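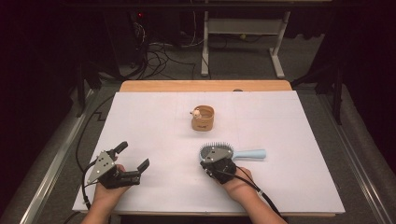 Figure 3. A small tan cup on a gridded board, with a figurine perched on its rim.

4.2 What people keep on their desks, and why they say they keep it

Participants at the Preslow office were asked to list every object on their desk that did no work. Most began by saying there were none. The lists that followed averaged more than a page. Small figures that sit, lean or hang on the edge of something else (Figure 3) gave us the most trouble in coding, as our scheme, adapted from Siddiqui, has one category for containers and another for ornaments and assumes the two will stay apart. We coded cup and figure separately, which pleased one of the two coders.

Across both sites we logged 506 objects, of which 35 were described by their owners as "temporary." When we returned in August, 29 of the temporary objects were still in place. The remaining six had moved to a windowsill. Objects described as permanent fared worse, mainly at Skelatholm, where a change of carpet cleared whole rows of desks and a good many items went into boxes marked "misc." The boxes were outside the scope of the study, although we did look.

Reasons for keeping an object were short and rarely sentimental. The most common was that it had been there when the person arrived. Gifts came next, usually from someone who had since left the company, and after that came prizes from events the owner could not name. Few people said they liked the thing. Asked whether we might remove it for a week, however, 50 percent refused outright, and several of the rest wanted to know where it would be stored.

The clear-desk policy at Skelatholm, brought in under the Enodia program, permits "one personal item of modest size." Staff had read this closely. A tray counts as one item, and so, by local custom, does everything on the tray. We return to trays in Section 5.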